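Household Notes: Is the Long Fold Worth It?

Every few months somebody discovers a new way to fold a towel and writes in to tell us our cupboards will never be the same. This time it was Hiba Shboul, who forwarded a guide from the Verero home blog and asked whether we'd give it a fair trial. The method is called the long fold. You bring the sides in until you have a strip, smooth it, then double it back from one end. The guide promises it will "give you back a shelf." I have been promised shelves before.
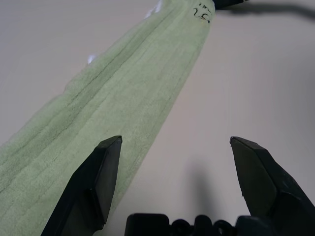 My first complaint is with the strip. The guide wants it the same width from end to end, and with anything thick that is a lot to ask. Terry cloth has its own ideas. Look at the pale green one with the long ridges and shallow creases running down its length and tell me which of those you'd smooth out first. Flat cotton dish towels behave better, I admit, but a dish towel was never what filled up my closet. And if you mark your towels, as plenty of families do before camp in August, think about where the mark ends up. A number in dark ink near one end can be handy, but only if your folding leaves it on the outside. The guide says nothing at all on this point.

Then there is the doubling back. One fold is easy. The second makes a lump, and the lump decides how high you can stack. Wissam Jaber, who ran the linen room at the Lirnen guesthouse for years and handled about 300 towels in a busy week, told me he gave up on strips early. He folds in half, in half again, then in thirds, and puts the rounded edge to the front. It looks dull and it stays where you put it.

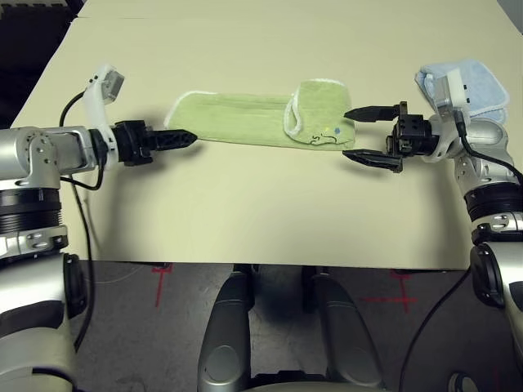

I tried both ways at home over two weeks. The long fold did fit a narrow drawer in the bathroom, and I'll keep using it there for hand towels. On an open shelf the pile leaned, and whoever pulled from the middle brought the rest down with it. Wissam's way took up more depth but survived my household, teenagers included.

So Hiba, a qualified yes for drawers and a no from me for shelves. If anyone has made the long fold work with full-size bath towels – and I mean after a month of real use, with other people in the house – write to Issa Hattar at the usual address and tell us how deep your shelf is.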